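Caron quarry and stone works, visit report

The Tuesday tour at Caron takes 13 people and starts at 8:30 in the weighbridge yard. Boots are required and the company does not lend them. I had written ahead in June to ask whether the calibration line would be running and was told that it would, with one gang saw down for a bearing change. Both statements were correct.

Caron extracts a white marble with fine gray veining from a bench quarry on the north side of the valley. The upper benches are worked out. Current extraction is on the fourth and fifth, where the bedding dips into the hill and the blocks have to be taken slightly out of square with the face. Romain Jacquet, the quarry foreman, led the first half of the tour and spent most of it on this point. A block cut parallel to the veining gives a slab with a broad, cloudy figure. Cut across it, the same block gives narrow lines and a slab that is less likely to split during polishing. Caron cuts across unless the customer asks otherwise in writing.

Primary cuts are made with diamond wire. Two holes are drilled to meet inside the rock, the wire is threaded through, joined, and pulled back by a machine that retreats along a short track as the cut opens. Water is fed in at the top. We watched the last part of a vertical cut from behind the barrier. The noise is lower than I expected, mostly the drive motor. Jacquet put the wire speed at 30 meters per second and said the operator listens for a change in pitch, which usually means a bead has gone.

Blocks are turned onto a bed of rubble with an inflatable steel cushion, then squared and graded. Grading is done wet, by eye, with a hammer. A sound block rings. One that gave a flat note was marked with a yellow cross and set aside for crushing, though from where we stood I could see no defect in it at all.

The works are at the bottom of the haul road. Two gang saws reduce the blocks to slabs, each taking most of a shift on a full-size block. The slabs then stand on racks to dry before resin treatment. The treatment is vacuum impregnation with a low-viscosity epoxy supplied by Vuvley, followed by a slow pass through a heated tunnel. Caron is open about this and states it on the delivery note. I have visited two other works where the question was not welcome.
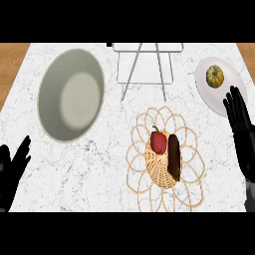
Polishing is done on a Farkonix line with the heads set in order from coarse to fine. The operator changes abrasives on a schedule taken from motor current, and the log sheet is clipped to the guard at each head. Honed finishes leave the line early and go past the last heads without contact. For kitchen work Caron recommends honed, on the ground that acid etching from lemon or vinegar shows less on a matte surface than on a polished one. It does not prevent etching. The sales sheet says this in the second paragraph, in ordinary type.

Sealing was covered in some detail by the finishing supervisor. The penetrating sealer in use is Predum, applied in two coats with a rest between them, and the excess must be buffed off before it skins over. Test strips on a bench near the door had been left under coffee, red wine and cooking oil. Oil was the worst of the three on the unsealed strip, and the mark had a soft edge where it had traveled sideways into the stone. On the sealed strip the same oil had left a faint ring. Resealing intervals depend on use, and the supervisor declined to give a figure.

Waste water from the saws and the polishing line runs to three settling tanks and is returned to the works. The sludge is pressed into cakes and sold to a paper filler plant. I asked about losses and was shown the make-up meter, which is read at the start of each shift. The press was idle during our visit.

Slab storage is in an open-sided hall with A-frames on both sides of a central crane bay. Slabs from one block are kept together in sawing order, so that adjoining faces can be matched. The bundle I looked at was numbered in wax crayon on the edge, with an arrow for orientation. Offcuts are in a separate pen behind the hall and are priced by weight. The price list at the gate gave 325 for a first-grade slab and 300 for second grade, both before cutting. Edge profiles and sink openings are quoted separately.

The tour ended at 11:45. Parking is limited and the haul road has priority at all times. Anyone wanting to see block turning should ask for the early group, as it is normally finished by 10.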